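Week 4 handout: comparing hand-held grippers

Right, this is the session where we stop talking about jaw geometry and start picking things up. I've tidied my lecture notes into something you can take away with you, but they're still my notes, so expect a bit of rambling. Have the session 3 sheet on force closure next to you, because I'll be leaning on it.

We're comparing three sets of jaw pads on a hand-held gripper. Same body, same camera position, same person squeezing. I've called the pads Senton, Nomia and Addo after the folders the recordings live in on the course drive. Senton is smooth and fairly hard. Nomia is the textured rubber. Addo is a soft foam that I had high hopes for, and I'll come to that.

Why hand-held and no arm? Mostly speed. When I put a pad on the arm I spend half the afternoon on calibration before I learn anything about the pad. With the gripper in my hand I can try a grasp, feel it slip, tilt my wrist a bit and try again, all in a few seconds. You do lose something, of course! Your wrist is cleverer than any controller we have in the lab, and it'll quietly rescue a bad grasp without telling you. Keep that in mind when you look at the success rates later on.

The task is tray picking. One shallow tray, a handful of small household things in it, and you take them out one at a time and put them down beside the tray. I ask for a soft surface under the tray, a bed or a sofa, as well as the usual table top. A tray on a quilt moves when you push on it, and a lot of grasps that look fine on a bench go wrong as soon as the tray can tip or slide.
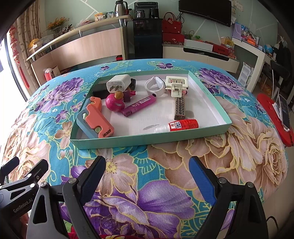

Objects matter more than people expect. If everything in the tray is a cube you'll learn a great deal about cubes. I like a mix: something round that wants to roll, something long and thin lying at an angle, something flat, something that flops (a watch band is lovely for this), and at least one awkward shape like a plug adapter, where the prongs get in the way of one jaw. Small bottles are good too. Squeeze them near the nozzle and then round the body and see which you prefer.

Now, what I found. I did 12 runs with each pad and emptied the tray every time.

Senton was quick and tidy on anything with parallel sides and poor on anything round. You close the jaws, the ball squirts out forwards, and you chase it into a corner. I ended up using the tray rim as a third finger, which works but feels like cheating (it isn't, by the way, and we'll spend most of session 6 on it).

Nomia was the steady one. The texture gives you a bit of forgiveness if the jaws land off centre, and I dropped far less. Its weak spot is letting go. Light things can hang on to one pad for a moment after the jaws open, so they land slightly away from where you aimed. If you're only scoring the pick you'll never notice, so please score the place as well.

Addo, oh dear. Gorgeous on the first few runs – it wraps round everything – and then the foam started to take a set and the jaws no longer met at the tips. By the end I couldn't lift anything flat. I'd still like somebody to try it with a stiffer backing.

For your own comparison, work in pairs. One of you holds the gripper and the other keeps the log. Swap halfway, and write down when you swapped. Change the pads in a random order, and shuffle the tray between runs.

Log these for every attempt: pad, object, surface, first-try pick or not, number of retries, placed or dropped. Add a comment if anything odd happened. A drop caused by the tray moving gets its own code, T, and you'll want it more often than you think.

Recordings go through the Nasix viewer as before. Clips over 2000 frames load very slowly, so split them by run. Check that both jaw tips stay in view when the jaws are fully open, and look at your first clip before you record the rest of them. I lost a whole morning to a camera that had tilted up a touch.

Reading for next time is chapter 13, the part on contact models, and you can skip the derivation at the end. Bring your logs, even the messy ones.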